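Schachbrettboden im Flur: diagonal oder gerade verlegen?

Fliesenfrust_Ellis
Dienstag, 21:14 Uhr

Wir wollen im Flur schwarz-cremefarbene Fliesen legen. Der Verkäufer bei Kurville schwört auf diagonal, das mache den Raum größer. Ich glaube das erst mal nicht, der Mann verdient ja am Verschnitt mit. Angeboten sind 540 Euro nur fürs Material, Serie "Rinstead", marmoriert. Hat das jemand liegen und kann sagen, ob es was bringt?

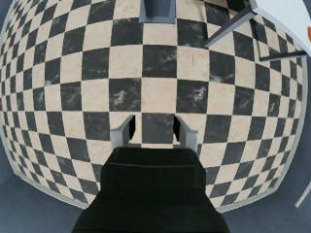 Mich stört an der Beratung vor allem, dass alles am Muster hängen soll. Wie der Flur wirkt, entscheidet doch mindestens so sehr der Blickwinkel. Bei der gewölbten Ansicht sind die Fliesen in der Mitte fast quadratisch und am Rand nur noch schmale, gebogene Streifen, obwohl es dasselbe Schachbrett ist. Mit so etwas kann man mir jede Raumgröße verkaufen.

Declan Egan
Moderation

Zwei Dinge würde ich vor der Bestellung klären:

1. Verschnitt. Diagonal braucht man an jeder Wand Dreiecke. Lass dir schriftlich geben, wie viele Fliesen Kurville einrechnet und ob ganze Pakete zurückgehen dürfen.
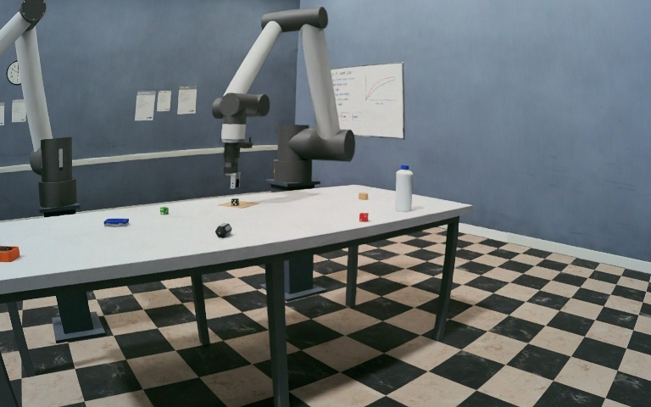 2. Untergrund. Schwarz neben Creme verrät jede Fuge, die wegläuft. Ist der Estrich nicht eben, hilft auch der teuerste Kleber nichts. Richtlatte auflegen, dann weiterreden.

Zum "größer wirken": kann sein, kann auch Einbildung sein. Einen Beleg dafür habe ich noch nie gesehen.
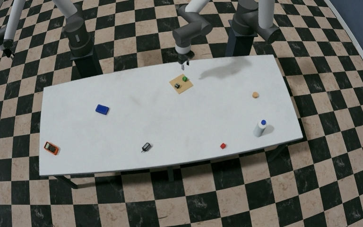 Schwarz-beige mit marmorartiger Zeichnung, weißer Tisch darauf

kachelkalle70

haben wir in der küche, würd ich nicht nochmal machen. auf schwarz siehst du jeden krümel und auf creme jeden schuhabdruck. der reiniger von Mokier soll streifenfrei sein - ist er nicht. größer wirkt bei uns gar nix

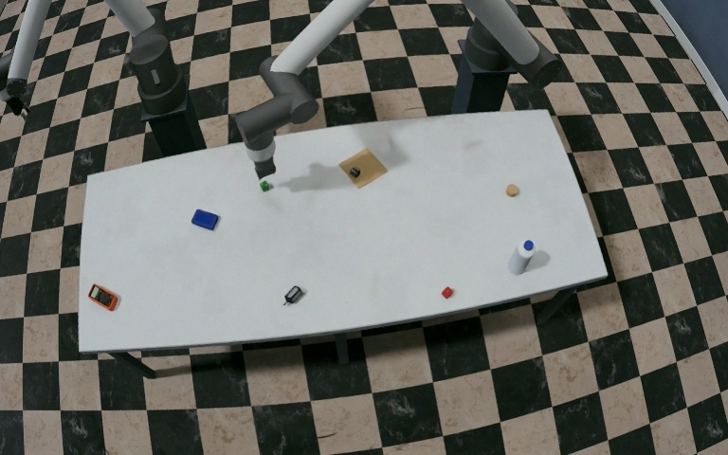 Und noch was zu den Möbeln, weil das gern vergessen wird. Auf so einem Muster wird es schnell unruhig, da würd ich nix gemustertes draufstellen. Schlicht mattweiß wie die tischplatte geht, dunkle beine auch. Bei uns steht eine geblümte bank drauf und die kommt jetzt weg. Ob diagonal oder gerade ist mir ehrlich gesagt wurscht, gerade ist halt billiger.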